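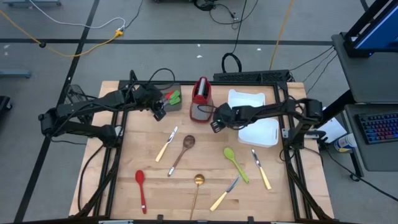

Zemow Boards > Bench cells > Setup and upkeep

Right arm drifting on the cutlery table

mgumede
Two-arm cell, black extrusion frame, wooden top. The job is sorting cutlery into the grey holder at the back. The left arm is fine. The right one has started closing short of the handles, and it gets worse over a shift. I re-zeroed it on 11/10/18 and had four good hours before it was off again. Grippers are the same on both sides. Any ideas before I strip the wrist?

shezi_bench
Don't strip anything yet. Check the bolts where the right arm mounts to the frame. Ours worked loose and it looked exactly like a zero fault.

tolley9
Is it short on everything or only the thin ones? That gold spoon has a very long thin handle. The yellow knives should be a lot easier.

mgumede
Everything, but the thin ones show it first. Mount bolts felt tight by hand. I haven't put a wrench on them.

shezi_bench
By hand doesn't count. Power off, support the arm, take each bolt out, clean it, thread lock, back in. Then re-zero.

Analyn V
I'd look at the cables before the bolts. You've got them looping up from the power strip at the back edge. If one of the arm leads is in that lot and pulls when the arm reaches left, you get a small offset that comes and goes. I'd clamp the strip under the table and leave slack at the base.

shezi_bench
A cable won't push an arm that far out.

Analyn V
It did on our Zalta cell. Six millimetres at full reach. We changed two motors before anyone looked at the lead.

tolley9
Also the white tray or board lying on the table partly under the right arm. Is it fixed down? If the gripper catches it on the way back you could be knocking the joint a bit each time.

mgumede
Not fixed, no. I'll tape it.

Did the bolts first as I had the wrench out. Two of the four took nearly half a turn. Re-zeroed, ran it for seven hours, still drifts but much less. Cables next.

shezi_bench
Half a turn is your fault found, I'd say.

Analyn V
Most of it. Move the strip anyway.

mgumede
Strip comes off the table tomorrow. Will post the offsets once it has done a full shift.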